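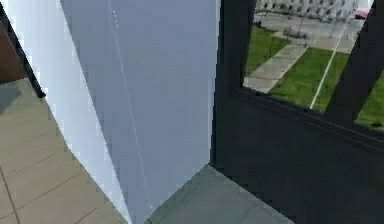 Marwa Abdel Hamid: 저는 그 경품 이벤트 응모 페이지가 좀 이상하다고 봅니다. 블루레이를 준다고 써 놓고 아래 약관에는 "디스크 또는 동등한 가치의 디지털 이용권"이라고 되어 있어요. 둘은 다른 물건입니다. 영화 Orken을 디스크로 갖고 싶어서 응모하는 사람한테는 특히 그렇습니다.

밤열차77
제가 첫 글에 링크 건 사람인데 약관은 안 읽었습니다. 다시 보니 맞네요. 맨 밑에서 두 번째 항목입니다. 배급사 Bustamante 쪽에 문의 메일 보내 놨습니다.

필름통
동등한 가치라는 말은 경품 약관에 거의 다 들어갑니다. 재고가 떨어졌을 때를 대비한 문구예요. 실제로 이용권으로 바꿔서 보낸 경우는 저는 못 봤습니다.

Marwa Abdel Hamid
못 본 것과 없는 것은 다르죠. 작년 4월 Fatow 이벤트 때 저는 이용권을 받았습니다. 그것도 화질 선택이 안 되는 버전이었어요. 당첨 메일에는 블루레이라고 적혀 있었습니다.

필름통
그건 몰랐습니다. 그때 항의는 하셨나요?

Marwa Abdel Hamid
했습니다. 약관에 동의하지 않으셨냐는 답장이 왔습니다. 그걸로 끝이었습니다.

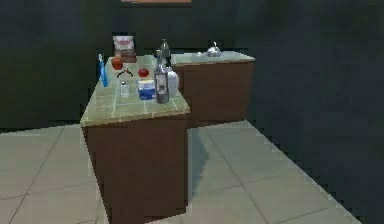 마지막 수정: 2026. 02. 13. (수정자: 밤열차77)

밤열차77
답장 왔습니다. 요약해서 올립니다.
1) 경품은 블루레이 디스크 세 장이고 한 사람당 한 장입니다.
2) 이용권은 배송이 불가능한 주소일 때만 대신 보낸다고 합니다.
3) 응모는 한 계정당 한 번입니다. 감상평을 여러 개 써도 한 번으로 칩니다.
첫 글도 여기에 맞춰 고쳤습니다.

Tarek Naciri
세 장이면 기대 안 하는 게 낫겠습니다. 지금 응모 페이지에 응모자 3,888명이라고 떠 있습니다. 저는 그냥 살 생각입니다.

골목극장
그 숫자는 조회수 아닌가요? 제가 볼 때는 사람 모양 아이콘이 아니라 눈 모양 아이콘 옆에 있었는데요.

Tarek Naciri
휴대폰으로 보면 아이콘이 안 나오고 숫자만 나옵니다. 조회수일 수도 있겠네요. 그래도 사는 쪽으로 마음이 기울었습니다. 부록 때문에요.

필름통
부록은 기대할 만한가요? 극장에서 한 번 보고 잘 만든 영화라고는 생각했는데 두 번 볼 영화인지는 모르겠습니다. 중반에 호텔 로비에서 노래하는 부분이 너무 길었습니다.

Tarek Naciri
저는 그 로비 장면 때문에 사려는 겁니다. 노래가 네 절까지 가는데 절마다 반주 악기가 하나씩 빠집니다. 마지막 절은 목소리만 남고요. 극장에서는 옆자리에서 자꾸 말을 해서 제대로 못 들었습니다. 부록에 그 장면 리허설 영상이 들어간다고 합니다.

필름통
악기가 빠지는 건 저도 알았습니다. 그걸 알아도 길었다는 얘기입니다. 세 번째 절은 없어도 이야기에 지장이 없습니다.

골목극장
세 번째 절 가사에 동생 얘기가 처음 나옵니다. 그게 없으면 결말의 편지가 누구한테 온 건지 알 수가 없어요.

필름통
편지 봉투에 이름이 나오지 않나요?

골목극장
이름은 나오는데 그 이름이 동생이라는 걸 알려 주는 데가 세 번째 절밖에 없습니다. 저도 두 번째 볼 때 알았습니다.

필름통
그러면 제가 놓친 게 맞습니다. 그런데 한 번 봐서 놓칠 정도로 중요한 정보를 가사 한 줄에 넣은 건 감독 잘못이라고 생각합니다. 자막도 그 부분에서 너무 빨리 넘어갔고요.

Marwa Abdel Hamid
자막 얘기가 나와서 묻는데, 디스크 자막은 극장판과 같은 번역인가요? 극장판은 노래 부분을 의역을 많이 했습니다. 2절 후렴은 거의 다른 내용이었어요.

밤열차77
그것까지는 안 물어봤습니다. 다시 메일 보내기는 좀 그렇고, 판매 페이지에는 "한국어 자막 포함"이라고만 적혀 있습니다.

Tarek Naciri
Nolta에서 나온 디스크들은 보통 번역을 새로 했습니다. 이번에도 제작이 Nolta면 새 번역일 가능성이 있습니다. 확실한 건 아닙니다.

골목극장
Nolta는 번역은 괜찮은데 케이스가 약합니다. 두 장 샀는데 둘 다 디스크 고정하는 부분이 부러져서 왔습니다. 교환은 해 줬는데 2주 걸렸습니다.

Tarek Naciri
저는 네 장 사서 다 멀쩡했습니다. 배송하는 곳에 따라 다른 것 같습니다. 매장 수령으로 하면 그런 일은 없을 겁니다.

골목극장
저희 동네에는 수령되는 매장이 없습니다.

초록의자
응모 기간이 언제까지인지 아시는 분? 페이지에 "선착순 마감 아님"만 있고 날짜가 안 보입니다.

밤열차77
이달 말일까지입니다. 배너 그림 안에 작은 글씨로 들어 있어서 휴대폰에서는 잘 안 보입니다. 첫 글에도 추가하겠습니다.

초록의자
감사합니다. 감상평은 몇 자 이상 써야 하나요? 세 줄 썼는데 등록 버튼이 안 눌립니다.

밤열차77
글자 수 제한은 없고 별점을 먼저 찍어야 버튼이 켜집니다.

초록의자
됐습니다. 별 네 개 줬습니다.

필름통
별점이 필수인 것도 마음에 안 듭니다. 배급사가 경품 걸고 별점을 모으면 그 평균을 나중에 광고에 쓸 겁니다. 경품 받고 싶은 사람이 별 한 개를 주겠습니까.

Marwa Abdel Hamid
그건 동의합니다. 추첨이라 별점과 상관없다고는 써 있는데, 확인할 방법이 없습니다.

밤열차77
저는 별 세 개 주고 응모했습니다. 혹시 당첨되면 여기에 쓰겠습니다. 디스크가 오는지 이용권이 오는지도요.

Marwa Abdel Hamid
그건 꼭 올려 주세요. 저는 이번에는 응모 안 합니다. 대신 판매 페이지에 자막 번역 문의를 남겨 뒀으니 답이 달리면 알려 드리겠습니다.

Tarek Naciri
방금 예약 주문했습니다. 로비 장면 리허설 영상은 부록 목록에 정식으로 들어 있습니다. 길이는 안 나와 있네요.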